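Play food storage: open bin or lidded box?
Toys and Playroom board – 7 replies

mzeleke
Posted 28 July 2019
We have built up a lot of play food over the last two years and I'm trying to settle on one way to keep it. Right now a handful of it lives in a gray bin on the table.

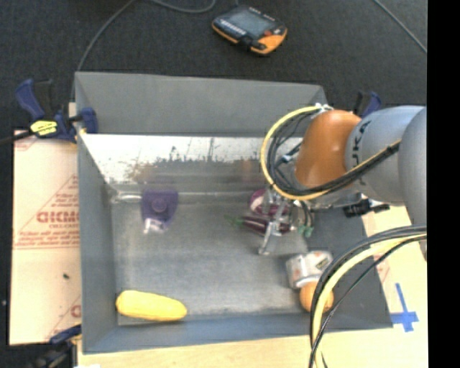
The rest is in a Rurow box with a lid, up on the closet shelf, and it hardly ever comes down. My daughter is three and my son is five. They play with whatever they can reach. I'm thinking of getting rid of the lidded box and buying a second open bin. Has anyone done this and regretted it?
Mesfin Zeleke

pantryshelf
We did it and went back to lids after a month. Open bins collect everything. I found crayons, a sock and half a cracker in ours. If you have a closet shelf, use it.

oldmaple_96
I'd go the other way. Ours are all open, low sides, nothing stacked. I like sloped walls like the ones on yours because small pieces slide back down to the floor of the bin where you can see them. In a straight-sided box the little things get stuck along the edge under the big things.
How many pieces do you own in total?

mzeleke
Too many to guess. Vegetables mostly, some fruit, some cartons. The eggplant and the corn are the favorites and they never go back in the closet.

KitchenCornerTess
The cartons are what I would keep apart. Printed ones get rubbed and crushed if they are thrown in with hard plastic. We have a Vitton tray for boxes and cartons and a bin for everything else. The tray cost next to nothing and it fits under the play stove.

pantryshelf
That's one more thing to sort at bedtime though. A three year old will not sort cartons from corn.

KitchenCornerTess
Mine did at three. Not every night, but most of the time. It helps that a carton looks nothing like a vegetable. Where it fell apart was fruit in one bin and vegetables in another. She put the orange with the eggplant every time and I gave up.

oldmaple_96
Agree on not splitting fruit and vegetables. One bin for food, one tray for cartons, done. And only put out what fits on the floor of the bin in one layer. Swap a few pieces when they get bored – ours get changed in December when the cousins come and then whenever I remember.

mzeleke
One layer is a good rule. I'll try the tray for the cartons first and leave the closet box alone until I see if they use it. Thanks all.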